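3.2 Countertop display racks and the handling of small stock

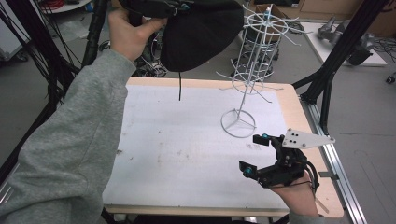
Small retailers depend on countertop fixtures to a degree that floor plans seldom show. In the shops visited for this study, goods hung on hooks near the till accounted for a large share of the handling done by staff during an ordinary day, although they took up very little of the selling area. This section considers one family of such fixtures, the upright rack with radiating hooks, and sets out the terms used for it in the remainder of the paper.

The rack adopted as the reference form is shown in Figure 1. It has a single thin pole rising from a circular wire base, with three spokes that meet at the center. Hooks are arranged in two tiers. The lower tier, near the middle of the pole, has curved arms that spread outward; the upper tier, near the top, is formed from a wire ring with arms extending in several directions. We refer to these as the middle tier and the crown. The pole ends in a small cap.

Figure 1. Upright wire display rack with two tiers of hooks, standing on a table covered with white foam board.

Racks of this general form were in use at shops in both Bidau and Pindton. They were chosen, according to the shopkeepers, for the small area of counter they occupy and for the ease with which they can be turned or moved aside when a customer sets down a bag. Neither quality is recorded in the trade catalogs we consulted, where racks are listed by height and by number of hooks. The catalogs therefore give a poor guide to how a rack will behave once it is loaded.

Three matters came up repeatedly in the interviews. The first was balance. A light rack that stands well when empty may lean or tip when goods are hung on one side only, and staff at several shops had settled into the habit of loading opposite arms in turn. The habit was rarely taught. New employees picked it up by watching, or after a rack had gone over. At the Seneviratne shop in Pindton, the manager asked staff to fill the middle tier before the crown, on the grounds that weight placed lower down made the rack steadier while the rest was being hung.

The second matter was reach. Arms that point toward the person loading the rack are simple to use, while those on the far side require either a turn of the base or a reach around the pole. Most staff preferred to turn the rack. Where the counter was crowded — and it usually was — they reached around instead, and goods already hung were sometimes knocked from their hooks. We observed this more often with soft goods, such as knitted hats and cloth pouches, than with carded items that have a punched hole. A soft article must be opened or gathered before it can be placed, and the hook is often hidden from view at the moment of hanging.

The third matter was sorting. Shopkeepers differed on whether each tier should carry a single kind of article. Those who kept the tiers separate reported that restocking was quicker and that gaps were easier to notice. Those who mixed them argued that customers looked longer at a varied display. Our observations do not settle the question, and we make no recommendation on it.

The stock records supplied by the participating shops list 705 separate articles judged suitable for hanging. Of these, 80 were soft articles without a loop or tag. This group is small, but it received the most comment in interviews, and staff at every site described it as the slowest to put out. Some shops had stopped hanging such goods altogether and kept them in a tray beside the rack. Others added a loop of thread at the time of unpacking, a practice that Mokard, the supplier serving most of the Bidau shops, has since taken up for part of its range.

The surface beneath the rack also deserves mention. A wire base may slide on a polished counter, and shopkeepers used mats, felt pads or a sheet of board to hold it in place. Pale coverings were favored for the look of the display but were said to show scuffs within weeks. Staff in two shops turned the covering over in April, when the spring goods were put out, and replaced it at the end of the summer.

The interview schedule and the form used to record restocking were prepared by Lucian Roman. For each round of restocking, the form records the order in which hooks were filled, any turning of the base, and any article dropped or hung again. Rounds in which the member of staff was called away to serve a customer were kept in the record and marked as interrupted. Section 4 reports the results by type of article, beginning with carded goods.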